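Skadar Lighting Workshop: restoration and resale of salvaged fittings
Progress report to the Geagea Fund
Prepared by Chrysanthi Zervas, Project Manager
2025-02-21

1. Purpose of this report

The Fund asked for a written account of the first half of the grant period, to be read alongside the accounts already sent by Kazue Ueda. It covers stock, workshop practice, electrical testing, sales and the changes we wish to make to the plan for the second half.

2. Stock acquired

The main purchase was the lot of factory and railway fittings from the former Plarkitz works. The lot came to 788 pieces, counting shades, galleries, brackets and loose glass separately. Henryk Jakubowski has now entered all of them in the stock book. A good part of the lot is sound enamel with chips at the rim, which we regard as saleable without repair to the enamel itself. The prismatic glass is less even in quality, and a number of the larger bowls have cracks at the neck that were not noted when the lot was viewed.

The second purchase, a smaller group of bulkhead lights from Muvden, was delayed by the seller and arrived in January. Cleaning has started but no piece from this group has yet been offered for sale.

3. Workshop practice

Witold Lis has drawn up a written method for each type of fitting, and these sheets are kept at the bench. Enamel is washed by hand and is not repainted. Cast galleries are stripped only where the old paint has already failed – elsewhere the original finish is kept and waxed. Lampholders are replaced in every case, and all flex is new.

The sheets on bench clothing and cleaning cloths were revised following comments from the trainees, and the revised wording is now in use.

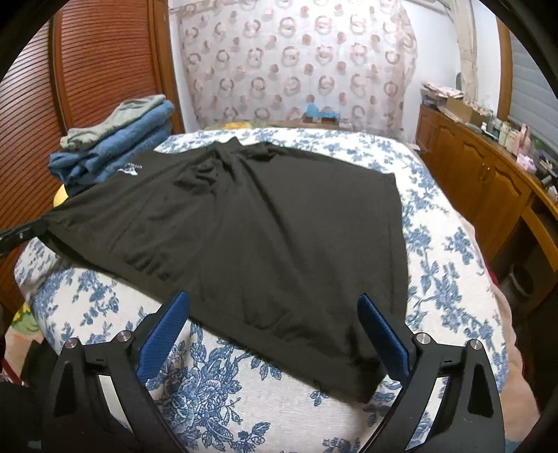

Black T-shirt on a floral bedspread.

Two trainees have completed the bench course and a further group will begin once the second testing station is in place. Attendance has been good. The course would benefit from more time on earthing and cord grips, and Mr Lis has altered the timetable to allow for this.

4. Electrical testing

Every finished light is tested before it leaves the bench and again before packing. The results are recorded against the stock number. In the period under report, 25 lights failed the second test, in most cases on account of a loose earth connection inside the gallery. All were taken back to the bench, corrected and passed. A torque driver has been bought and the method sheet amended.

5. Sales

The target for the full grant period is 600 finished lights. Sales are behind the level we had hoped to reach by this point. The shortfall lies mainly in the large pendants, which sell well in matched runs but slowly as single pieces. Trade buyers have asked for sets, and we were slow to put sets together because the fittings were being cleaned in the order in which they had been unpacked.
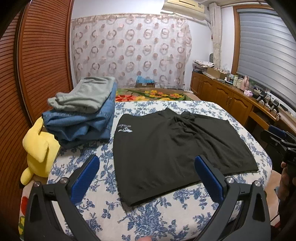 Fittings are now sorted by shade diameter and gallery pattern before any cleaning begins, and the first matched runs have been listed at a price per light. Jadwiga Cieślak has taken over the listings. She has asked that each one should state the drop, the diameter, the weight and any damage in plain terms, and returns have fallen as a result. Wall brackets and desk lamps continue to sell steadily and need no change.

6. Spending

Spending on stock is complete. Spending on flex, lampholders and ceiling hooks is higher than planned, owing to the greater number of pendants in the Plarkitz lot. Spending on packing is lower. We ask the Fund's agreement to move the unspent packing money to electrical parts. The overall total would not change.

7. Matters for the Fund's decision

We would be grateful for a reply on the following points:

The transfer between budget lines set out in section 6.
Permission to sell the cracked glass bowls as seconds, clearly marked, or to pass them to a glass recycler.
An extension of the lease on the upper store – the present term ends before the Muvden group can be finished.

The stock book and test records may be inspected at the workshop by arrangement with Mr Jakubowski.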